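Forums > Home Automation > Robots & Gadgets > General chat
Tags: household robots, cleaning, are we there yet

Thread: Can a machine do the bathroom yet?

gumleaf_greg
Right, I'm going to stick my neck out. I reckon we're within a couple of years of a machine that can do a whole bathroom counter. Move the cups, wipe, put the cups back. I've been following the Seron arm build since the first posts went up and the progress is fantastic! Last October it could barely pick up a sponge. Now it folds a face washer, badly, but it folds it.

Mine at home is only a Gulteck floor unit and I love it to bits. 217 runs on the counter so far and it has been stuck under the couch more times than I'd like to admit, but my floors have never been this good. So who else is excited, and who thinks I'm dreaming?

torque_wrench
Dreaming, mate. Floors are flat and the robot is allowed to bump into things. A bathroom counter is the opposite job. Everything on it is either slippery or breakable and half of it gets moved every day.

Try it yourself and pay attention to your own hands. Pick up two glasses at once, one smooth and one with ridges, and you'll hold them differently without thinking about it.
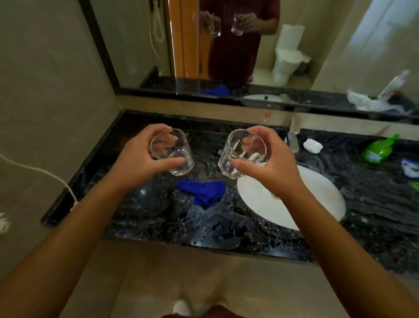
Then there's the stone. Dark polished granite with water on it is a nightmare for depth cameras, because you get reflections off the surface and the lights, and a big mirror behind it gives you a second copy of everything. Clear glass is worse again. The camera looks straight through the tumbler and sees the pattern of the counter.

gumleaf_greg
Fair, but people are working on exactly that! The Seron crew posted a clip of it picking up a wine glass. First go.

torque_wrench
First go that they posted.

mopbucket_mel
Ha. I clean holiday units for a living so I'll chuck in my bit. Glasses are the fiddly part of every bathroom. Guests leave them by the basin with toothpaste dried on the inside, and I have to hold each one up to the light and tilt it to see if it's come clean. Then it's the soap, the bottle that's fallen over, the cloth somebody left in a heap. I do a vanity in four minutes if it's not feral.

I'd be over the moon if something did it for me. I'd still have to check the glasses though, and checking is most of the job.

sparky_in_perth
Coming at this from the shop floor. We put in a Takács cell at work to load parts trays and it's brilliant, I'll happily bore anyone who asks. It did 2,623 trays in its first month. But every one of those parts is the same colour, the same shape and sitting in the same spot. The day somebody put the trays in back to front it stopped dead and sat there with its light flashing until I walked over.

So I'm with Greg on the excitement and with torque on the timeline. Give me a bathroom where every cup has its own peg and I'd have a go at automating it this weekend - seriously, I'd enjoy that.

gumleaf_greg
Pegs! That's cheating. Although I did move my couch for the Gulteck, so maybe I can't talk.

torque_wrench
You rearranged your house for the robot. I rest my case.

mopbucket_mel
I don't see the problem with that. We rearranged kitchens for dishwashers and we all buy dishwasher-safe plates now. If I had to swap to coloured plastic cups so a machine could see them, done. I'd miss the nice glasses for maybe a day.

clallel_tinkerer
Long time reader, first post. I've got a Clallel desktop arm, the small kit one with the 45 cm reach, and I've been trying it on drinking glasses for most of the winter. Some notes for anyone keen:

- soft silicone fingertips made the biggest difference, more than any software I tried
- water on the outside of a glass undoes all of it
- a strip of masking tape around the glass and the camera finds it straight away
- picking up from the rim is steadier than I expected, though I'm nervous every time

It drops fewer than it used to. I buy op shop tumblers and I've made my peace with the broom. It's the most fun I've had with a hobby in years, and when it sets one down gently you want to ring someone up and tell them.

torque_wrench
Okay, that's pretty great. What does it do with two glasses side by side?

clallel_tinkerer
Grabs the gap between them. Working on it!

sparky_in_perth
What did the kit set you back, if you don't mind?

clallel_tinkerer
$400 second-hand, plus the fingertips. The gearbox on the wrist joint was noisy when I got it so I've regreased that. I'll start a build thread tonight and put the wiring diagram in the first post.

gumleaf_greg
Subscribed before it exists. Mel, what sort of cups do your units have? I want to try the plastic ones with tape on.

mopbucket_mel
Mix of everything, they get replaced one at a time. I'll have a look in the linen cupboard after my ten o'clock.

Contact us | Forum rules | Privacy | Back to top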